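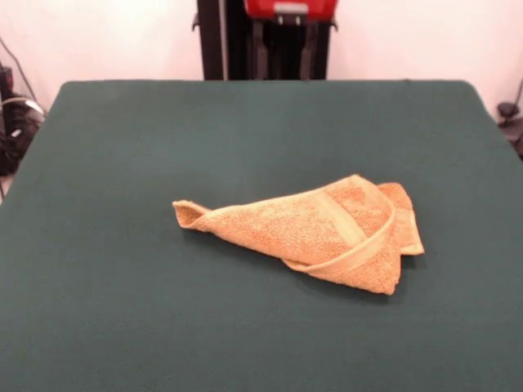

Mernholm Linen Service – Towel Care and Account FAQ

Last revised 6/30/19

These answers cover terry towels supplied or processed by Mernholm for guest houses, gyms, salons and clinics. For sheets and table linen, see the flatwork page.

How should new towels be treated before first use?

Wash them once, on their own, in warm water with half the usual detergent. New terry carries a finish from the mill that coats the loops and slows absorption. One wash removes most of it, and the rest comes out over the next few cycles. Do not use softener at this stage.

What does the weight on the label mean?

The number is grams per square meter of fabric, usually shortened to GSM. The Vustar hand towel is 300 GSM and the Rokham bath sheet is 590 GSM. A higher number means more cotton per area, which gives a thicker towel and a longer drying time. It says nothing about fiber quality or how tightly the ground fabric is woven.

Why do some towels shrink unevenly near the ends?

The flat woven band near the end of a towel, called the dobby border, has a different structure from the loops next to it. If the band shrinks more than the terry, the end pulls in and the towel takes on a waisted shape. High dryer heat makes this worse. Line drying, or removing the load while slightly damp and pulling the ends square by hand, limits it.

What water temperature should be used?

Colored towels are washed at 40 degrees Celsius. White towels can be washed hotter if the label permits. Clinics must follow their own infection control procedure where it calls for a different setting, and should tell us so that the correct stock is assigned to the account.
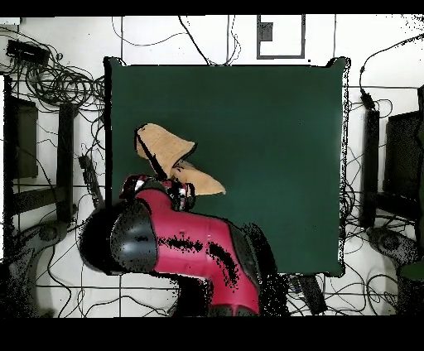
How often should towels be replaced?

Replace a towel when the side hems fray, when the ground fabric shows through the loops, or when it no longer dries skin in one pass. Age alone is a poor guide, as a gym towel may be washed daily and a guest room towel twice a week. Accounts on the full rental plan do not need to track this – worn pieces are pulled at our plant and replaced at no charge.

Can fabric softener be used at all?

Yes, but sparingly. Softener leaves a film on the cotton that reduces absorbency. If towels already feel slick or repel water, run one full cycle with no detergent and no softener, then wash as normal. Dryer sheets leave a similar film.

A loop has been pulled. Is the towel ruined?

No. Cut the loop level with the surrounding pile using small scissors. The loops are held by the ground weave, and a single cut loop will not run the way a knit does. Do not pull it.

How should towels be folded for return and for storage?

Soiled towels are not folded. Place them in the Mernholm return bag as they are, with any tape, pins or gloves removed. Clean towels should be fully dry before they are put on a shelf. Bath sheets are folded in thirds lengthwise and then in half twice. Hand towels and washcloths are folded in half and in half again.

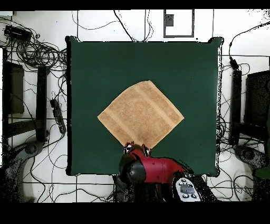
Keep the folded edge toward the front of the shelf so that single pieces can be taken without disturbing the stack. Put newly delivered towels at the bottom and take from the top. Shelves should be open or slatted, as closed cabinets hold moisture in warm rooms.

What is the Gebreyes grade?

It is our name for towels that pass inspection but have minor shade variation. They are sold outright, not rented, and are suitable for pool decks, kennels and workshops. The February inspection put 2,918 pieces in this grade. Returns are accepted only for holes or open hems.

Who handles questions not covered on this page?

Ingvild Bråten handles fabric and washing questions. Berhanu Mekonnen handles deliveries, missing bags and invoices. Include your account number and the code printed on the towel label in any message. If the label has been cut off, send the finished length and width instead, measured flat after drying.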